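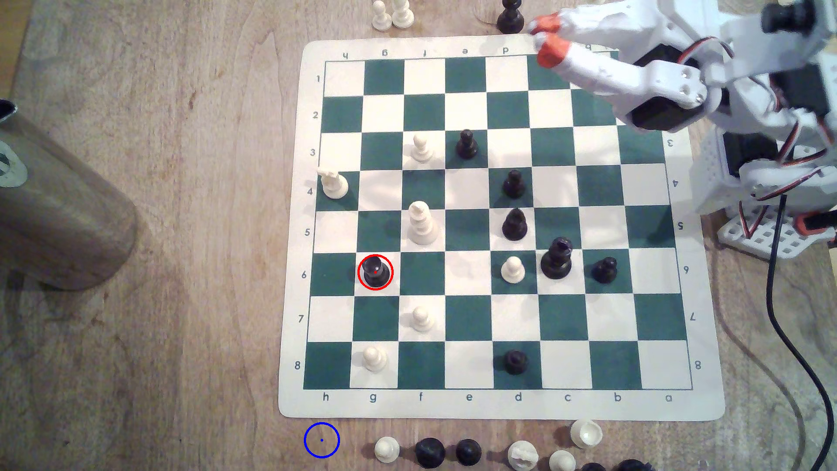
Saturday was fingertip day on the chess arm! The orange-red tips lose their grip after a few weeks of pawns, so Dörte Rieger and I wiped all of them down with soapy water and swapped 2 that had gone shiny. Then we went over the servo wires (one plug had worked itself half out, which explains the twitching, sorry Dörte) and ran the pick test, 40 lifts and only 3 drops. Next up is the base plate, which still creeps a little on the tabletop. If you've got grippy feet lying around, bring them along! Agnes Blomqvist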